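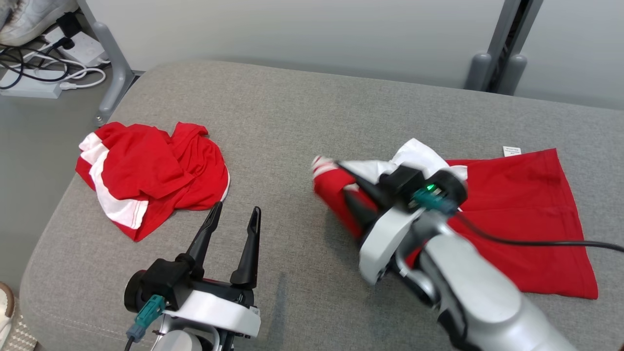 **文:苏比拉·明贾(Subira Minja)**
少儿科普栏目编辑,写给八到十二岁的读者

# 房子为什么不会倒?

把一本书放在桌上,桌子会托住它。书有重量,桌子就要用力往上顶。房子也是这样,只不过重得多。屋顶压着墙,墙压着地基,地基压着泥土。每一层都要托住它上面的所有东西。

盖房子的人给这些重量起了个名字,叫“荷载”。“荷”在这里读第四声,意思是背着、扛着。

## 两种荷载

第一种荷载一直都在。屋顶的瓦、墙里的砖、楼板里的混凝土,它们白天晚上都那么重。这叫恒荷载,“恒”就是不变。

第二种荷载会变。你们一家人走进客厅,客厅的地板就多扛了几个人。你们出门了,它就轻了。搬进来一架钢琴,又重了。这叫活荷载。下雪的时候,雪堆在屋顶上,也要算进去。刮大风的时候,风从侧面推墙,这也是一种荷载,只是方向不同。

工程师画图纸之前要先把这些都算一遍。他们会多留一些余地,比如过节时家里来了很多客人,地板也得撑得住。

## 重量是怎么走到地上去的

想象屋顶上落了一只鸽子。鸽子的重量先压在瓦上,瓦压在木条上,木条压在屋架上,屋架压在墙上,墙再压在地基上,最后传到泥土里。工程师把这条路叫作“传力路径”。

这条路中间不能断。要是有人想拆掉一面墙,让房间变大,就得先弄清楚这面墙在不在路上。在路上的墙叫承重墙,不能随便拆。不在路上的墙叫隔墙,它只负责把房间分开,除了自己的重量,基本上不扛别的东西。

光用眼睛看,很难分清哪面是承重墙。有的隔墙很厚,有的承重墙反而没那么厚。要看图纸,或者请懂的人来看。
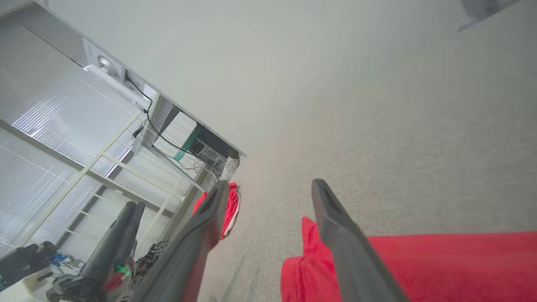 隔墙可以做得很轻。常见的做法是先立一排细细的金属骨架,两边钉上石膏板,中间塞隔音棉。你用手指敲一敲,声音是“咚咚”的,有点空。敲砖墙的声音就短得多,也闷得多。

## 用什么来盖

砖很能受压。把一块砖放在地上,大人站上去,它不会碎。可是砖墙不太能受拉,也怕弯。

木头有弹性,又比砖轻,能做梁,也能做柱子。它怕水泡,怕白蚁,所以要保护好。

混凝土是水泥、沙子、石子和水搅在一起做成的。刚搅好的时候像稠粥,倒进模板里,慢慢变硬。它跟砖一样,很能受压,不太能受拉。人们就在里面放钢筋。钢筋很能受拉,两样合在一起,叫钢筋混凝土。

还有一种轻质墙板,里面有很多小气泡,工人搬起来省力。温德尼斯(Vondness)镇上的小图书馆就是用这种墙板盖的。工程队的队长皮特·姆西芒告诉我,他们队里有12个人,地基做好以后,一共装了40块墙板,4天就把墙立起来了。

我问他,墙板轻,会不会被风吹走。他说,每块板的下面都用螺栓固定在地基上,上面和屋架连在一起。轻房子要特别注意“拉住”,重房子要特别注意“托住”。

## 为什么三角形这么多

抬头看看还没封顶的房子,你会看到屋架里有许多三角形。用三根冰棍棒和三颗图钉做一个三角形,推一推它的角,它的形状不变。再用四根做一个正方形,一推就歪了。在正方形里加一根斜的,它又变结实了。
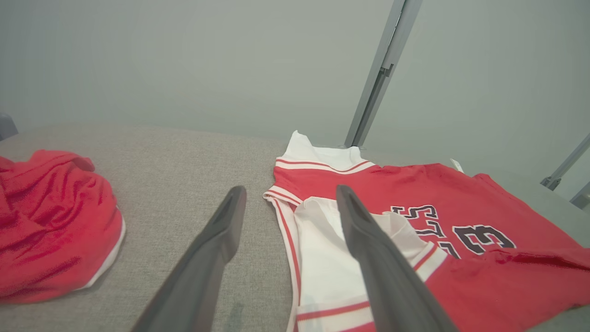 有些木头房子的墙里也藏着斜杆,作用和那根斜着的冰棍棒一样。风从侧面推过来的时候,斜杆帮墙站直。也有的房子不用斜杆,在骨架外面钉整张的木板,效果差不多。

## 地基在做什么

穿着细跟鞋走在草地上,鞋跟会陷下去。换成平底鞋,就不容易陷。因为脚底的面积变大了,同样的重量被分散开了。

地基就像房子的平底鞋。它比墙宽,把重量摊开,再交给泥土。泥土很软的地方,要把地基做得更宽,或者打桩。桩是又长又硬的柱子,一直伸到下面结实的土层里。

很冷的地方,地基还要挖得深一些。土里的水结冰会变大,能把浅浅的地基顶起来。

## 在家试一试

需要的东西:几张纸、胶带、几本薄书。

1. 把一张纸卷成圆筒,用胶带粘好,竖着放在桌上。
2. 在上面轻轻放一本书,看看它能不能站住。
3. 再加一本,直到纸筒倒下。记下一共放了几本。
4. 用同样的纸折一个方筒,再折一个三角筒,重复上面的步骤。
5. 用四个纸筒当柱子,上面放一块硬纸板,看看能放几本书。

做的时候手不要放在书下面。纸筒要立直,歪了就不公平了。

## 小词典

**荷载**:房子要承受的重量和力。

**承重墙**:帮忙扛着上面重量的墙。

**梁**:横着放的构件,把重量传给两边的柱子或墙。

**桩**:插进地下很深的柱子,用来支撑房子。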